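Ruminham Home & Garden Boards > Around the House > Laundry, Linens & Cleaning

Thread: Is there any point to fabric softener??

saoirse_h
OK so this started as a dumb argument with my sister and now I need outside opinions. I grew up in a house where softener went in every single load. Towels, jeans, gym stuff, the dog's blanket, everything. I moved in September and the new place has a front loader, and my sister came over to help me unpack and basically took the bottle out of my hand. She says it ruins towels and I've been wasting money my whole adult life.

So who's right? My towels do feel kind of slick and they push the water around instead of soaking it up, but I always figured that was cheap towels.

Saoirse Horgan
Posts: 36

grostus
Your sister is right, sorry. Softener leaves a coating on the fibers. That's what makes it feel soft. On a cotton towel that coating is exactly what you don't want.

Run them twice on hot with no soap at all, see how much suds you get. You'll be disgusted.

PeiShanY
Agree on towels, but I wouldn't throw the bottle out! I still use it on sheets and on a couple of acrylic sweaters that would otherwise electrocute me all winter (I live somewhere very dry and touching the car door is an adventure). Half the cap, never the full cap. The lines on those caps are set way too high if you ask me.

What kind of water do you have? Hard water makes towels crunchy all by itself and people blame the detergent for it.

saoirse_h
No idea about the water. There's white crud on the shower head if that tells you anything?

PeiShanY
That tells me everything lol. You've got hard water. Use a little more detergent than you think, and skip the softener on the towels. See how they are after a few washes.

Manriquez_E
I'm going to be the grump here. I ran a hotel laundry for years and we put softener in the towels, a small dose, in the last rinse, and guests never once complained that a towel didn't dry them. The trouble at home is people pour it in like syrup and stuff the drum so full that nothing gets rinsed. Fix the overloading first and then come talk to me about softener.

You should be able to fit your whole hand in on top of the clothes. If you can't, take something out.

grostus
Hotel machines aren't home machines though. You had way more water going through those than a front loader will ever use. My washer barely gets things damp, I swear.

Manriquez_E
Fair point on the water. I still say it's the overloading.

Foley
Vinegar in the softener cup. Done. Been doing it forever, costs next to nothing, clothes don't smell like vinegar once they're dry.

sorin.m
Careful with the vinegar thing, Foley. I fix appliances (not as a business anymore, mostly for family and the neighbors) and I've pulled out some pretty sad rubber seals from people who did that every load. Once in a while, fine. Every load on a machine with a rubber door gasket, I wouldn't.

And whatever you use, please pull the drawer out and rinse it. Softener turns to gray jelly in there and then grows black stuff underneath. Push the tab at the back, slide the whole drawer out, hot water and an old toothbrush. Saoirse, if the last people in your place used softener, look at yours tonight.

Foley
Mine is ten years old and the seal is fine. Just saying.

sorin.m
Then you got a good one and I'm happy for you!

saoirse_h
I looked. I wish I hadn't. It was like a pond in there. I have now spent my Monday evening scrubbing a plastic drawer and I'm on my second toothbrush.

Rey Macapagal
Coming in from the wool ball side of this. We switched to dryer balls when our youngest got a rash from scented stuff and they're okay? They make a racket. I think they help things dry a bit faster, my wife thinks I'm imagining it. They do zero for static, no matter what the package says.

What made the biggest difference for us was dumb and free: getting stuff out of the dryer the second it stops and giving every piece a good snap before folding. A towel that sits balled up at the bottom of the basket overnight is going to feel like cardboard whatever you put in the wash.
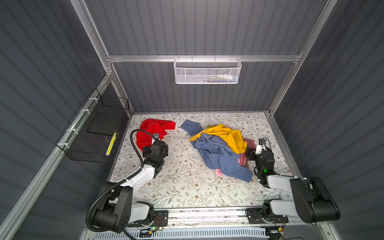

And fold them in thirds the long way, then in half. They fit the shelf better and the pile doesn't tip over. My mother did it that way and I fought it for years for no reason.

PeiShanY
Thirds people, unite! My husband folds in quarters and our closet looks like a landslide.

grostus
I roll mine. Come at me.

Manriquez_E
Rolling is for spas and suitcases.

skurkach
Does anyone still line dry? I put mine out until it freezes, and yes they come in stiff as a board, and I love it. It's like getting a back scratch after every shower. If you can't stand that, ten minutes in the dryer on no heat takes the crunch right out. My grandmother would have laughed at all of us for paying for softness.

Foley
I do the line too. With vinegar :)

saoirse_h
Update for anyone still reading. I did the two hot washes with no soap and grostus was right, there were SUDS. From nothing! Then a normal wash with the drum maybe half full (Eustaquio, I did the hand test), then dryer, took them out right away and snapped them like Rey said. They're not as silky but they dry me off, which apparently towels are supposed to do.

My sister is being unbearable. I'm keeping the bottle for the sheets, and no, I haven't told her.

Manriquez_E
Half full. Thank you. You could have put a spoonful of softener in there and gotten the same result.

grostus
No she couldn't have.

PeiShanY
You two need your own thread. Saoirse, try a capful of citric acid in the shower head while you're at it. Tie a sandwich bag around it with warm water and leave it overnight.

sorin.m
Seconding the citric acid, and leave the washer door open between loads. Drawer too. Open a couple of inches is plenty.

saoirse_h
Door's open, drawer's open, cat is already trying to get in the drum. Will do the shower head this weekend!

skurkach
Check for the cat before every load. Please.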